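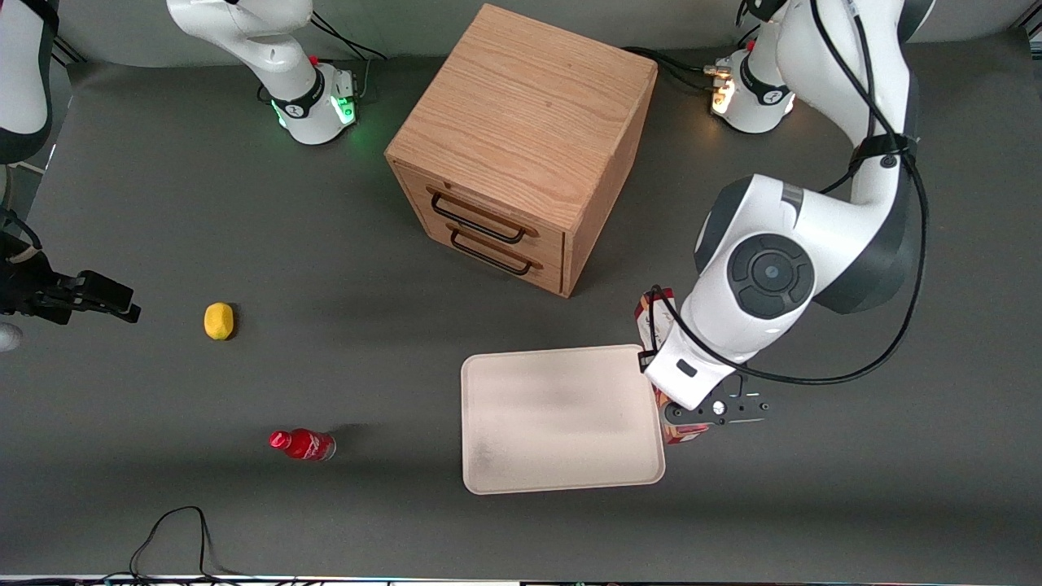

Re: [nustmont-wood] Drawers that stick in summer

From: Colm Lynch
To: Nustmont Woodworkers list
Sent: Tuesday, 7:42 AM

On Monday night the bench group coordinator wrote:

> Two people asked me at the last meeting why their small cabinets work fine
> in winter and jam in August. Both are solid wood, both have wooden runners,
> and both were sanded once already. One of them sanded the sides until the
> drawer moved and now it rattles from October on.
>
> Could somebody who has dealt with this write up what they do? I would also
> like to know if anyone has tried the Raltik slides on something small. The
> catalog says they fit a case as narrow as 300 mm inside but I have only seen
> them in kitchens.
>
> Also, the Kusuma order goes in at the end of September. If you want anything
> added, reply to me and not to the whole list.

I'll take the first two. I already sent my order separately.

Finding out where it sticks

Do this before you remove any wood. Pull the drawer out all the way and look at the sides, the bottom edges and the top edges in a low light. Rubbed spots are shiny. If you can't see any, scribble over the edges with a soft pencil, push the drawer in and out a few times, and look at where the pencil has smeared or come off.

On most of the drawers I've worked on, the rubbing was on the top edge of the sides near the front, or on the front itself where it meets the case. The sides get blamed first and they are often fine. A drawer side that is 4 inches tall will swell a lot more in height than it does in length, and the case opening doesn't grow to match if there is a rail glued across the top of it. That is all that's going on in many of these.

Check the case too. Measure the opening at the front and at the back. If the back is narrower, the drawer will go in most of the way and bind for the last inch or so, and no amount of work on the drawer front will cure that. I had one where the back panel had been glued in on all sides and had pulled the case in as it dried.

Taking wood off

If you have to plane, do it in the damp part of the year, when the drawer is at its largest. Take a shaving, try it, take another. Stop when it slides with the flat of your hand. People who do the fitting in January end up doing it again in July.

A block plane set fine is better for this than sandpaper. Sandpaper rounds over the corners and you lose track of how much you've taken. If all you have is sandpaper, glue it to something flat. 120 is coarse enough.

For the rattle in winter, don't try to build the sides back up. Glue a thin strip of hard wood to the case on each side as a guide, toward the back, and trim the strips until the drawer runs straight. Most of the rattle people notice is the drawer skewing as it is pulled, and a pair of guides takes care of it.

Wax

Paste wax on the runners, the bottom edges and the guides. I use the plain Pulaleck in the flat can. A candle stub is nearly as good. Do not use oil or anything in a spray can. Oil soaks in, collects dust, and in a year you have a brown gum on the runner that has to be scraped off.

Finish

Something I should have mentioned at the meeting. If the outside of a cabinet has four coats of finish and the inside has none, the wood takes up moisture from one side only and the panels cup. One thin coat of shellac inside the case and on the drawer sides slows it down a good deal. It won't stop the movement. Leave the running surfaces bare and wax them. I don't use oil finishes inside a drawer at all, as the smell stays for years and gets into cloth and paper.

Raltik slides

I put a pair in a small bedside case last spring. They do fit at 300 mm, with nothing to spare. Points to know before you order:

They take half an inch off each side of the drawer, so on a narrow case the drawer gets noticeably smaller. On a case that size I think it's too much to give up.

The screws in the bag are too long for thin sides. Buy shorter ones.

The case sides have to be parallel. Wooden runners will put up with a case that is a little out and these won't. Mine bound until I shimmed one side with card.

They need a good pull to get past the catch at the closed position. A light cabinet that isn't fixed to anything will come along with the drawer, and it can tip forward if the drawer is heavy and all the way out. Put felt or rubber under the case, or fasten it to the wall.

I would use them for tools or anything heavy. For a small box with a drawer or two I'd stay with wood on wood.

The club hygrometer

I have it at home and it can be picked up any evening after 6. The battery cover is held on with tape, please leave the tape. It reads 3 points high compared with the one in the library, so subtract that. If your shop is over 60 percent in summer and under 30 in winter, your drawers are going to need more clearance than the plans show, and I would plan on a sixteenth at the top.

If either of the two people with the jammed cabinets wants to bring theirs by, I'm home on Saturday morning. Bring the drawers taped shut and please don't wax them first, I'd like to see the rub marks.

Colm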